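Open day with robot demonstration: what should our group prepare for?

Posted in: Visits and Demonstrations

Pornthip Jaidee

Our adult education center has been invited to an open day at the Treveck building in March. The program lists a tour of the assembly floor, a talk, and a demonstration of a two-armed robot handling household and workshop tools. We expect to bring 33 participants, several of whom use hearing aids and one of whom uses a wheelchair.

The invitation states that part of the demonstration will be shown in simulation on a large screen before the physical machine is started. I would like to know how the session is organized, whether the simulated part is of interest to people with no technical background, and whether a group of our size can be received at one time. The registration form does not address these points.

Tarek Jaber

I accompanied a group to the same open day last year and can answer most of this.

Groups are limited to 20 persons per session in the demonstration room, so yours will need to be divided. The second half is normally taken on the floor tour during the first session, and the two then change places. Please request this when registering, as it is not arranged automatically. The room is on the ground floor and has level access from the Adjei Street entrance. An induction loop is installed, but it must be requested from the front desk in advance.

The simulated part comes first and is presented by a member of the engineering staff. The virtual robot is placed in a furnished room and given tasks with ordinary objects. Our participants followed it without difficulty, and several had questions about how the grippers take hold of things with an uneven shape. 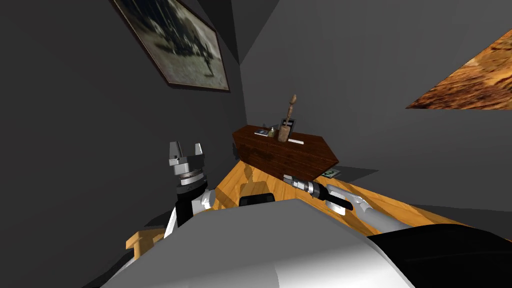 Simulation view: the right gripper closed on a power drill, the left arm raised with its gripper open.

The physical demonstration follows in the same room. Visitors remain behind a marked line for the whole of it, and bags must be left in the lockers by the entrance. The full visit, including the talk, is scheduled for 120 minutes. There is seating for the talk only. Persons who cannot stand for long periods should inform the host at check-in so that a chair can be provided near the line.

Grornar

Parking is bad. Take the Sisa shuttle, it stops at the gate. We arrived at 2 p.m. and the lot was already full. I do not know about the hearing loop.

Pornthip Jaidee

Thank you both. I have amended our registration to request two sessions, the induction loop and one chair, and I will ask the front desk about the shuttle timetable.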